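27/03/2025

I have spent nine evenings making a stop-motion film about a pear. It is eleven seconds long if you count the title, and I do count the title.

The blame goes to Vibeke Gunnlaugsson, whose weekend workshop I took on the theory that it would get me away from my screen. I now look at a screen more than ever, only it shows the same pear 340 times. You shoot a frame, nudge the pear, shoot again. Somewhere past frame 200 you start to have opinions about the pear as a person.

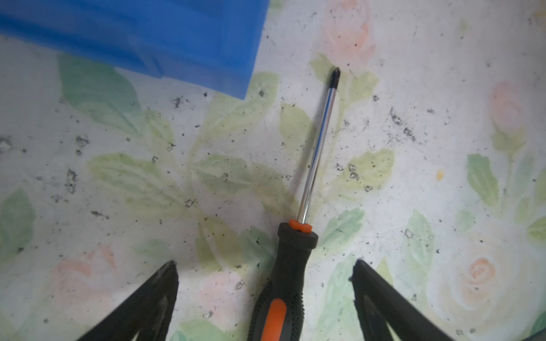 My first try was ruined by daylight. I'd set up next to the window because photographers are always going on about window light, and every cloud in the county came by to be in my movie. The result flickers like a haunted motel. Robel Dinsa watched it and asked if the lightning was a plot point. I said yes – obviously.

So now I work at night with the curtains shut and two desk lamps, and everything on the camera is locked down: exposure, focus, white balance. Auto anything is the enemy. I also bought a remote shutter from Flakitz, which means I no longer jog the tripod with my big thumb every three frames.

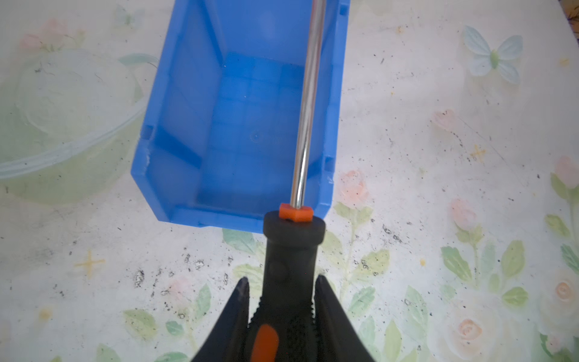 The editing I do in Pivito, mostly because Arif Ngui already knew where the buttons were. He talked me into shooting on twos, meaning each photo stays up for two frames, so you take half the pictures and the movement still looks fine. I wish he had brought this up before the pear began to go brown.

It did go brown, by the way. The aging is in the final cut and people have called it moving. I'm accepting all compliments.

Next is a walnut, due in May. Walnuts keep.
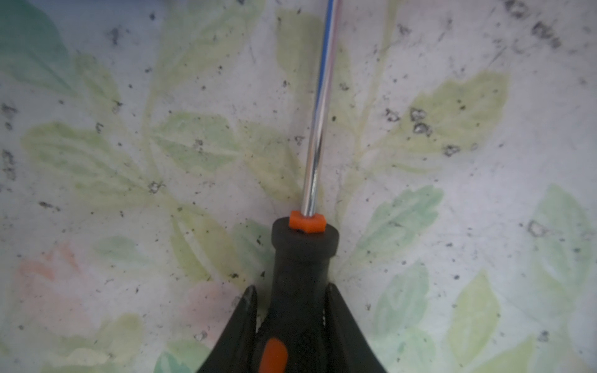 *Screwdriver, black grip, orange collar.*

If you want to see the pear, it's up on my page. Sound on, please. I did the footsteps myself.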